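Can my employer dock my pay for breaks I never took?

Our payroll system at Dralgate takes 30 minutes off every shift for lunch. I mostly eat standing up. By my math they owe me $463 since November.

posted by stositine_56

If you're hourly and worked through it, that time generally has to be paid, whatever the software thinks. Write down the dates and send them to payroll by email - hallway chats have a way of evaporating.
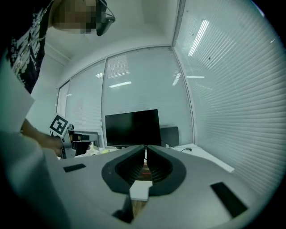 Lunch at my old job was the same deal, a half hour that existed only on paper. I asked for my time records and got a shrug. My pay stubs are still on a brownish wooden surface much like the one peeking through down there, waiting for justice. Call your state labor office. It's free.

posted by Carnegie978

Depends on the state. Also check your handbook, if anyone can find it.

posted by radumico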